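# The whiteboard is back

I gave up on the paper planner in October. It was a lovely thing with a ribbon, and I wrote in it for 6 days. So I've gone back to a little whiteboard, the rounded-corner sort with a thin black frame, and I'm much happier (and a fair bit inkier).

I love that it's small. A big board fills up with jobs from last winter and you stop seeing it, but a small one only has room for a few words — so you have to pick! Mine lives on the kitchen bench beside the kettle, and whatever I'm studying goes on it in blue marker. Lately that's Chinese vocab, two characters to a line, in handwriting my old teacher would have sighed over.
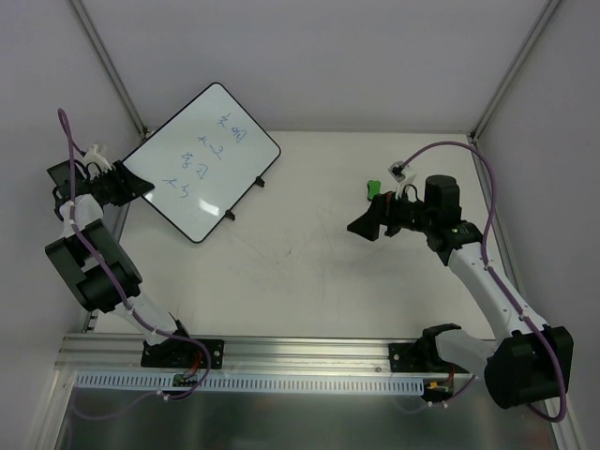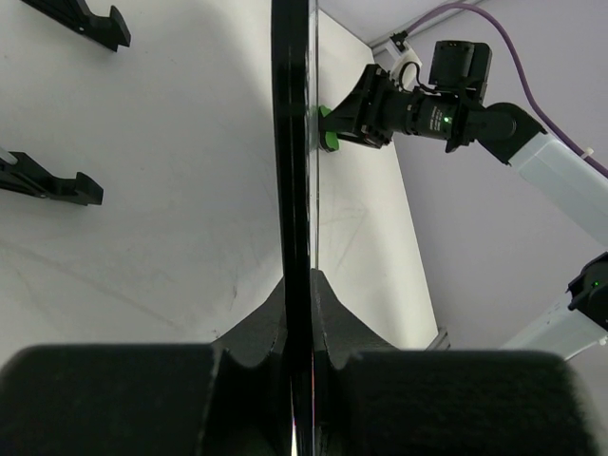 学习 is "to study", and I reckon it's the word I've written most this year. I can do the second character in my sleep. The first one still comes out top-heavy if I'm rushing before work.

Now, cleaning. Blue marker that's been left on for a week or two goes stubborn, and I used to scrub at it with a dry tissue and make a grey smear. These days I scribble over the old writing with fresh marker and wipe the lot off while it's still damp, then go over it with a microfibre cloth. Works on everything except the mystery red patch on my old board, which I've made peace with.

Somebody asked in the comments about marker colours. Blue for me, always. Black looks like a bill and green disappears under the kitchen light. I did buy a pack of 8 assorted and I've used exactly one of them, so if anybody wants a barely sniffed orange, sing out!

Next up is measure words, and I'm dreading them.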